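Household Water, Week 5: Hardness, Scale and Soap
Posted in November by the Fullby Evening School science desk
Print this page | E-mail this page

Welcome back, everyone! Last week we followed rain down through the soil and into the rock. This week we follow it out again, through the pipes and into the kitchen, and we finally get to talk about limescale, a subject I could happily fill the whole term with. Please read these notes before Monday and bring a small jar of tap water from home, with your street written on the lid.

1. What makes water hard

Rain is very slightly acid. It picks up carbon dioxide from the air and a good deal more from the soil, and by the time it reaches the rock it is a weak carbonic acid. If the rock is chalk or limestone, the water dissolves a little of it and carries it off as calcium and bicarbonate. Magnesium often comes along too. Water with plenty of calcium and magnesium in it is hard; water with little of either is soft.

You can't see any of this. A jug of very hard water and a jug of very soft water look exactly alike, and that is part of the fun of testing them. On our course map, Tonach sits on granite and Skudalus sits on chalk, and the two are only 11 miles apart. Same rain, same clouds, wildly different kettles!

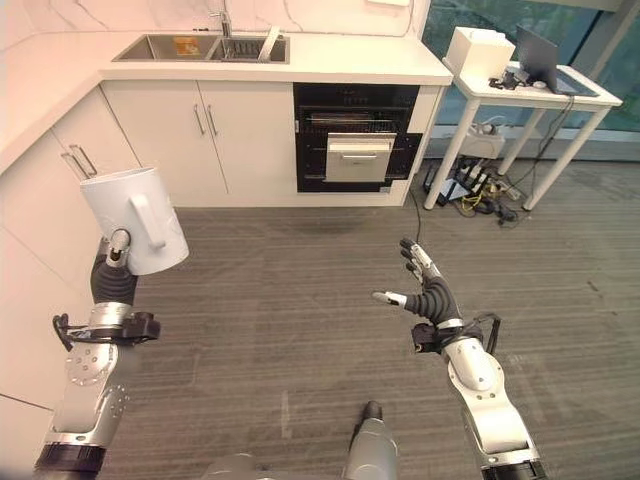
2. Temporary and permanent hardness

These two words confuse people every year, so take them slowly.

Temporary hardness comes from calcium and magnesium bicarbonates. Heat the water and the bicarbonate breaks up: carbon dioxide goes off as gas, and calcium carbonate comes out as a solid. That solid is limescale. It's very nearly the same stuff as the chalk it started from, which I find wonderful — a whole hillside, dissolved and put back together on a heating element.

Permanent hardness comes mostly from calcium and magnesium sulphates (chlorides as well, now and again). Boiling doesn't shift it. A water can have both kinds, and most of the samples people bring in do.

Write out the word equation in your notebooks:
calcium bicarbonate -> calcium carbonate + water + carbon dioxide

It runs the other way underground. Draw the arrow both ways and mark one end "in the rock" and the other "in the kettle".

3. Soap, scum and lather

Soap is made of long molecules with one end that likes water and one end that likes grease. In soft water they get straight to work and you have lather almost at once. In hard water the calcium grabs the soap first and makes a grey, sticky solid that won't dissolve. We call it scum, and it's the ring round the bath. Only when the calcium is used up does the rest of the soap begin to foam.

This gives us a lovely cheap test. Add soap solution drop by drop to a measured amount of water, shake after each drop, and stop when the foam lasts. The more drops, the harder the water. We'll use the Wunderlich method, with 70 ml of water in a stoppered bottle and the pre-mixed soap solution from the cupboard. Shake hard! Timid shaking is the main reason results don't agree. Do each sample 3 times and take the mean.

Washing-up liquid is a different thing altogether. Most of it is detergent, made so that calcium doesn't turn it into scum, and it will foam quite cheerfully in either town. Don't use it for the test.
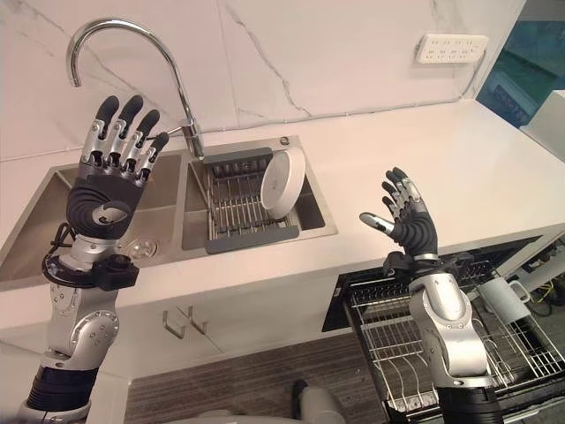

A student who signs only as Fullby Night Owl wrote in after last week's notes to ask whether softened water is the same as soft water, and whether it makes tea taste worse. Good questions, both. A softener of the usual sort swaps calcium and magnesium for sodium, so softened water lathers like soft water but has a little more sodium in it than it started with. Naturally soft water simply never picked up much of anything. As for tea, try it and tell us. Hard water tends to leave a film on the top, and soft water gives a brighter cup, but I know people from Skudalus who find Tonach tea thin and rather sad.

4. Where scale settles

Scale forms wherever hard water is heated, and also wherever it's left to dry. Heating drives off the carbon dioxide quickly. Drying does it slowly, and leaves behind everything else that was dissolved too. So look for it in two sorts of place: hot ones, such as kettles and boilers, and splashed ones, such as the end of a spout, the base of a tap, the foot of a shower screen or the rim of a plughole.

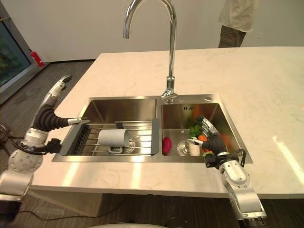
Acids remove it. Vinegar and citric acid both turn the carbonate back into something that dissolves, and the fizz is carbon dioxide leaving once more. Citric acid smells nicer. Keep both well away from marble and limestone surfaces, which are carbonate themselves and will lose their polish, and never mix either one with bleach.

For next time

Read the section on ion exchange in the course booklet. Make a rough sketch of one scaled object at home and mark where the deposit is thickest, then write two or three sentences on why you think it built up there. If your kettle is spotless, borrow a neighbour's!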